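La vida secreta de la cubeta amarilla

Por la redacción de Mandimau

Yo tenía un cajón. Bueno, tenía varios, pero había uno en concreto que ya no cerraba, y cada vez que buscaba las pilas acababa con medio brazo dentro, palpando cosas sin nombre. Un día de febrero tiré del asa con demasiada alegría y me quedé con el frontal en la mano. Así empezó mi romance con las cubetas amarillas de plástico, de las que hoy puedo hablar durante una cena entera (y lo hago, pregunten a mis amigos).

La primera la compré en Orkitz, una ferretería de barrio de las que huelen a goma y a serrín. Iba a por tornillos para arreglar el cajón y salí sin tornillos y con 2 cubetas. Me gustó el color, qué quieren que les diga. Un amarillo así se ve desde la otra punta de la casa, y yo soy de las que pierden las gafas llevándolas puestas.

El método, si se le puede llamar método, consiste en volcar. Se coge el cajón, se vacía en la cubeta y se lleva la cubeta a una mesa con buena luz. Al principio todo parece un revoltijo sin remedio: un vaso de plástico transparente con su tono anaranjado, algo redondo y blanco que igual es una tapa, una pieza dorada que brilla muchísimo y que una no se atreve a tirar por si es importante.

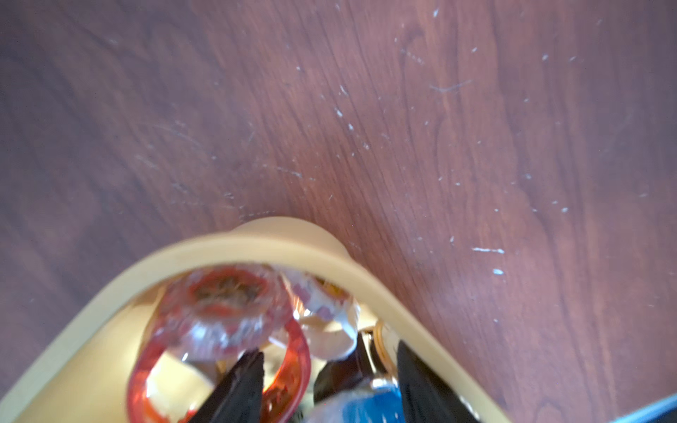 Mi regla con lo desconocido es darle cien días. Lo que en 100 días no ha reclamado su sitio se marcha de casa, y tan amigos. En Cuypers, la tienda de segunda mano de mi calle, ya me ven venir con la bolsa y me hacen hueco en el mostrador. Confieso que una vez volví a comprar algo que había llevado yo misma. Era un embudo. Lo echaba de menos.

Y un consejo de mesa: si es de madera, un paño debajo. La mía era preciosa y ahora tiene una colección de rayitas claras que se ven todas en cuanto entra el sol de la tarde, cada una con su pequeña historia de llaves arrastradas y cubetas giradas a lo loco.

Luego están los cables. ¡Ay, los cables! Blancos, negros, naranjas, azules, todos abrazados como si se fueran a separar para siempre. Durante años los guardé en una bolsa de tela, que es la peor idea que he tenido en materia de orden, porque una bolsa se deja apretar y el nudo va creciendo por dentro. En una bandeja baja se extienden, se ven los conectores y se puede ir tirando de una punta con paciencia. Yo pongo la radio y no me levanto hasta que he sacado por lo menos el más largo.

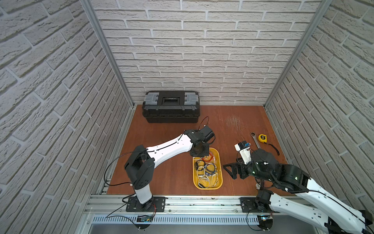 Última actualización: 17 de mayo de 2025

Los que sobreviven, enrollados y con una tirita de velcro, van a una caja con tapa y cierres. Una caja de herramientas negra, de las de toda la vida, sirve estupendamente: se apoya contra la pared, no pide atención y los cierres hacen ese clac que da tanto gusto. Probé también unas etiquetas de Faklow, muy monas, en tonos pastel, y gasté 200 en un mes. Etiqueté hasta la grapadora. Ahora solo escribo de dónde es cada cable, con rotulador y letra fea, y me entiendo mejor.

He dejado para el final mi parte favorita, que son los relojes. No tengo ninguno bueno. Tengo, eso sí, relojes de todas mis épocas: la de las correas finitas color crema, la del cuero marrón y la caja dorada (me creía una señora), la del reloj negro de goma con muchos botones que nunca aprendí a usar. Vivían desperdigados entre el baño, la mesilla y el fondo de un bolso. Reunirlos fue como organizar una cena de antiguas alumnas.

La cubeta les va de maravilla mientras se decide. Se echan dentro, se van sacando uno a uno y se dejan de canto sobre la mesa, con la correa abrochada o haciendo arco, y así se ven las caras. Los que son de plástico transparente azul piden verano a gritos. Los de silicona blanca hay que mirarlos con cariño y con una toallita jabonosa.

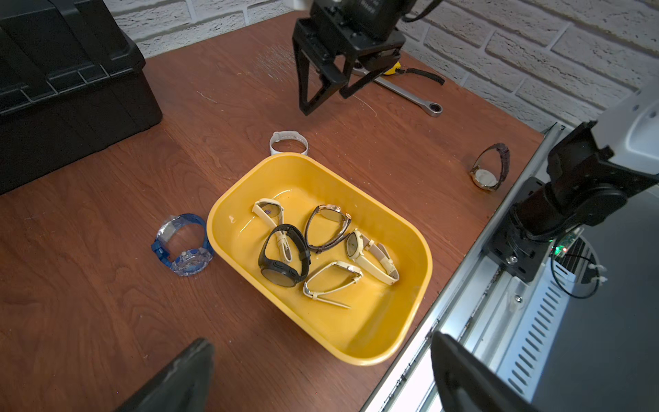
A mí me cuesta más soltar un reloj parado que una chaqueta sin estrenar, así que con ellos hago trampa y no cuento los días. Los paso a un rollo de tela, de esos de joyero, los de cuero separados de los de goma para que no se peguen con el calor. Pilas nuevas solo para los que me pongo, y eso lo dejo apuntado en la nevera. Los demás pueden marcar la hora que quieran.

La cubeta, ya vacía, la enjuago, la seco con un trapo y la dejo en el pasillo. Mañana le toca al costurero, que lleva desde Navidad sin cerrar del todo.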